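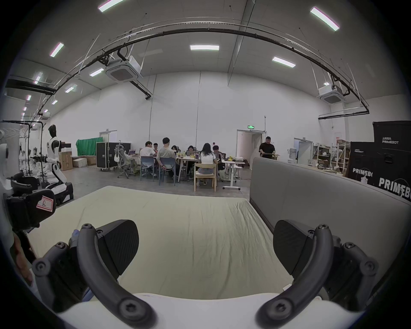
*Out over the mattress with the right-hand unit — the handwritten "R" on the bracket is how I keep my sides straight.*

# Two weeks with the Pluten hand-held gripper

Hi all! Ánh Lã asked me to put up a gallery page for the Pluten, and I'm one picture in, so let's call this the start of it (more to come once I've sorted the kitchen jobs). I've been trying the kit for 14 days now, mostly on bedroom chores, and I have opinions.

First, the fingers. I love them. They curve in toward each other and finish in these broad, dark textured pads, and on fabric that's what I want — I can pinch the corner of a sheet and keep hold of it while I walk it up to the headboard. My old Zulu pair had narrow tips and I spent half of every session chasing the hem. The linkage arms are held on with ordinary hex screws right out where you can reach them, so I could swap a finger with the key I already own. Took me 7 minutes, and I'm slow!

Second, the weight. Fine for the first hour, less fine by lunch. I do pillowcases in the morning now and leave the big flat stuff for short bursts. If you have small hands, ask Clulthorpe (they handle the orders) to let you try one before you commit to a pair.

Third, and this is my one real grumble — the manual. There are 24 pages on charging and storage and a single paragraph on grip force. I ended up practicing on a wrinkly mattress cover until I'd got the feel of it, and I'd suggest you do the same before going near anything delicate.

Would I buy it? For bedding and soft goods, yes, I would. For cups and bottles I'm still on the fence, and Ivell has a version with slimmer pads that I'd like to try next. Overall I'm giving it 4 out of 5.

Questions are welcome, I check messages on Monday!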